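Desk Things, Ziltdale Office
Photos by Chepkoech Wanyama

A small set from June, taken while we sorted the desks on the second floor before the move to Mestach Street. Click any picture for the larger size.

The mouse
Beige-brown, turned over on the blue table. The switch is up near the narrow slot at the top, and the small gray marking is in the middle of the underside. Leafy plant to the right.
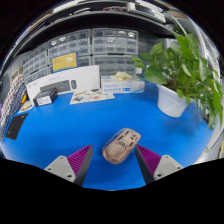
More from this set
Lamps and cables (15)
Drawers (3)
Plants by the window (2)

Prints can be ordered through the Idodel page. Please credit the photographer if you repost.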